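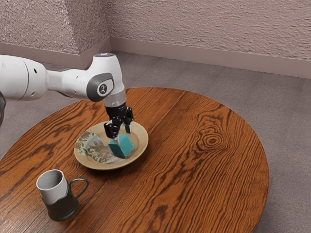
The walk-round of the Stivwood Book Room in Brarton was done before opening, with the lights on and the blinds up. It covers the shop floor, the reading corner, the children's bay and the stock room. Signing events are checked on a separate page at the end. For author talks we prefer a round wooden table to a square one, as there are no corners at hip height for people to catch when the queue bends round it. Items are marked Pass, Fix or Watch. Comments follow each one.

Inspection date: 2018-05-02
Previous outstanding items: two, both closed

SHOP FLOOR

1. Aisles clear to at least 76 cm
Pass. The narrowest point is between Crime and Travel. Please keep the kick stool out of it.

2. Tall bookcases fixed to wall
Fix. All of the fiction cases are fixed. The tall case at the end of Poetry has one bracket loose at the top left. Empty the top two shelves until it has been refitted.

3. Shelf loading
Watch. The limit on the long oak-effect shelves is 50 kg each. Art and Photography is close to it. Lay the biggest hardbacks flat on the bottom shelf and move the spare copies to the stock room.

4. Floor covering
Pass. The taped join by the till has held. The mat inside the front door still curls at one corner on wet days and should be turned round.

5. Spinner racks
Fix. The Zanduvance spinner (the one with teenage thrillers on it) leans when all the weight is on one side. Fill it evenly, and tighten the foot. It was also standing across half of the side door, which has to stay clear at all times.

READING CORNER

6. Chairs and tables stable
Pass. No wobble in any of them. One armchair has a split seam, which is untidy but safe.

7. Lighting and glare
Watch. Two regular readers have said the lamp by the window bounces off varnished surfaces and makes small print hard going. Try it on the other side of the armchair before buying a shade.

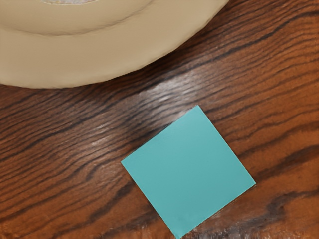 Light reflecting on a glossy tabletop.

8. Cables
Fix. The lamp lead runs behind the armchair and out in front of the heater. Reroute along the skirting and clip it.

9. Food and drink near stock
Watch. Drinks are allowed in the corner, with lids. There are cup rings on the lower shelf of Short Stories, and one signed copy has been spoiled. Anything put out to eat goes on a plate with a rim, well away from the books.

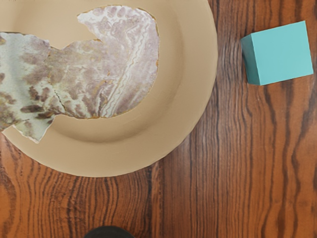 Plate with a slightly raised rim.

CHILDREN'S BAY

10. Low shelves, edges and fixings
Pass. Corner guards are all in place. The picture book boxes have no splinters or raised nails.

11. Book condition
Fix. Board books with split spines or lifting foil were left on display. Three were taken off during the walk-round. The same goes for anything with staples showing.

12. Line of sight from till
Watch. Blocked by the new display of series fiction. Lower it by one tier — the top one is only holding spare bookmarks anyway.

STOCK ROOM

13. Stock count against fire plan
Pass. The plan assumes no more than 958 boxed and loose books in the room. The count on the sheet was 662. Numbers will go up in June when the summer reading titles come in, so the count needs doing again then.

14. Step ladder
Pass. Feet, hinges and label in good order. Hang it up after use.

15. Damp
Watch. There is a musty smell at the back wall but the paper test strips were clean. Keep the bottom row of boxes on the slats and leave a hand's width behind them.

16. Extinguisher and exit
Fix. The extinguisher is in date. The exit was not blocked, but the sign above it is hidden when the door to the packing bench is open. Move the sign or add a second one on the return wall.

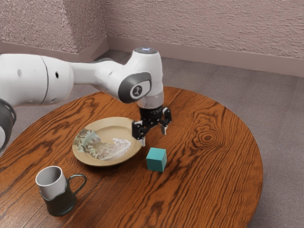
D. Sarıgül
Premises and Events Inspector, Stivwood Book Room

SIGNINGS AND TALKS

17. Seating plan
Pass. The rows are shown with a centre aisle and a space at the front for a wheelchair. People have been dragging chairs into the aisle to sit with friends, and whoever is on the door should ask them to move back.

18. Queue route
Fix. The last queue ran past the till and met people coming in. Send it round by Biography and out through the side door, once the spinner in item 5 has been moved.

19. Signing table
Pass. Keep piles of books to a height the author can see over. Spare copies go behind, in the crate, with the lid on.

20. Microphone and speaker
Watch. The speaker stand is sound but light. It needs a weight across the legs if children are in the audience.

Items marked Fix are to be done before the next talk. Watch items stay on the list for the June visit. The loose bracket in item 2 comes first.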